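How to Oil a Tired Old Wooden Table

August 13, 2019

I've had the same kitchen table through three apartments and one very wet garage, and by last February the top had gone gray and thirsty. If you dragged a dish towel across it, the towel snagged. I got quotes for having it refinished, the cheapest was 900 dollars from a shop over in Westum, and I decided I could live with my own mistakes for a lot less than that.

So this is how I do it now. I've done the kitchen table twice, plus a bench and my sister's potting table, and it gets easier every time (the first go was messy, I'll get to that).

What you need

Sandpaper in 120 and 220 grit
A sanding block, or a cork one if you can find it
A stiff brush, like you'd use on potatoes
Old cotton T-shirts cut into squares
Raw or boiled linseed oil, or a tung oil if you prefer
Mineral spirits
Gloves
A metal can with a lid, filled partway with water

I bought my oil from the hardware place in Drunport, where they'll sell you a small can if you ask at the counter. Don't buy the giant one! I did, and half of it turned to jelly on the shelf.

Check for old finish first

Drip a little water on the wood in a few spots and wait a couple of minutes. If it soaks in and leaves a dark patch, you can skip ahead to cleaning. If it sits there in a bead, there's still some varnish or wax on top and the oil won't get past it. Wax usually comes off with mineral spirits and a rag. Varnish means more sanding, and if your table is really old and has paint on it anywhere, test for lead before you sand anything at all. The kits are cheap.

Clean it

Warm water, a tiny squirt of dish soap, and the stiff brush. Go along the grain and don't flood it – you want damp, never puddles. Crumbs love to live in the cracks, and I use a wooden skewer to dig them out (very satisfying, by the way). Wipe it down with plain water and let it dry overnight. I rushed this once and got cloudy spots that took me a whole weekend to fix.

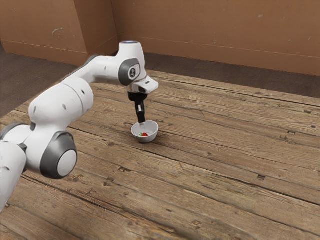 Once it's dry, run your palm over the whole top with your eyes shut. You'll find rough places that way that you'd never spot by looking. I put a little piece of masking tape next to each one so I don't lose track.

Sand it

Start with the 120, with the grain, using long light strokes. You don't have to get back to perfect new wood, and I'd say please don't, because the dents and dark bits are half the reason to keep an old table. I stop when the towel doesn't snag anymore. Then switch to 220 and go over everything again, edges too. Vacuum with the brush attachment and wipe with a rag barely dampened with mineral spirits, windows open.

Some people go all the way up to 2,000 grit. I tried it on a scrap and the surface got so slick that the oil just slid around on it. For a table you eat at, 220 is plenty.

Put on the oil

Pour a small puddle in the middle and spread it out with a folded square of T-shirt. Work in sections. The dry parts will drink it up fast, so keep feeding those until they stay shiny, then leave the whole thing alone for 15 or 20 minutes.

Now wipe it all off. All of it! This was my big mistake the first time – I left a nice thick coat on, thinking more was better, and ended up with a sticky table that grabbed everybody's sleeves for a month. Use clean rags and keep wiping until a fresh one comes away nearly dry.

Wait a day and do it again. I do 2 coats on a table that's in decent shape, and I went up to 4 on the poor garage one.

About those rags

Please don't skip this part. Rags with linseed oil on them can heat up and catch fire all by themselves if you wad them up in the trash. Mine go straight into the metal can of water, lid on, and then to the hazardous waste drop-off. You can also spread them flat outside on concrete, one layer, until they're stiff.

Keeping it nice

Give it a good week before you put anything wet or hot on it, and longer if the weather's sticky. After that I wipe spills when I see them and use trivets for pans. When water stops beading up near the spots where people sit, I rub in a thin coat there and wipe it off, which takes me less time than doing the dishes.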